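From: Kianoush Najafi
Subject: Re: [sim-transfer] Plavgate results on randomized backgrounds

Kiprono Makokha wrote:
> We ran 424 rollouts in the new living room set and the policy
> finished 164 of them, against 102 with the plain backdrop. I think
> that settles it. Busy rooms help, and we should render the rest of
> the training set this way.

I don't think it settles anything yet. The plain runs used one fixed view of the table. The new ones tilt it, and they change the light as well. 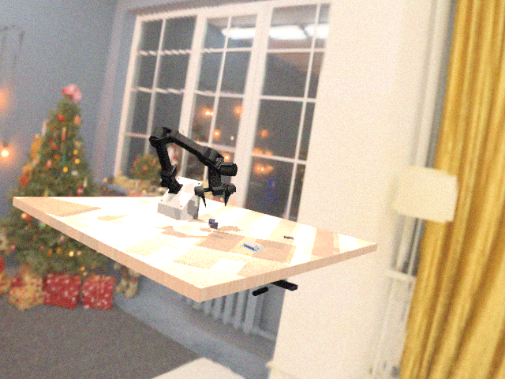
So you moved at least three things and credited one. My guess is the camera angle did most of the work, and the tree and curtains are along for the ride. I'd want the plain backdrop rerun with the tilted views before I believed otherwise.

Also, was the plain set 424 rollouts too? Your table says 487 in one column and leaves the other blank. If it was 487, please post rates.

Shadows bother me more. Soon-im's notes from the site say grasps got worse when a dark patch fell near the small parts, and your summary skips that.
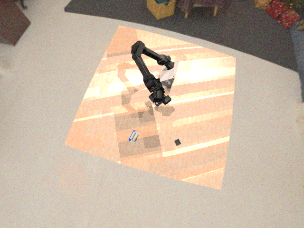 Comevholm, December

Notes, S. Ma. Missed grasps bunch up near shadow edges. Cause unknown. Have not tried it with shadows off.

Could someone try it with shadows off?

Kianoush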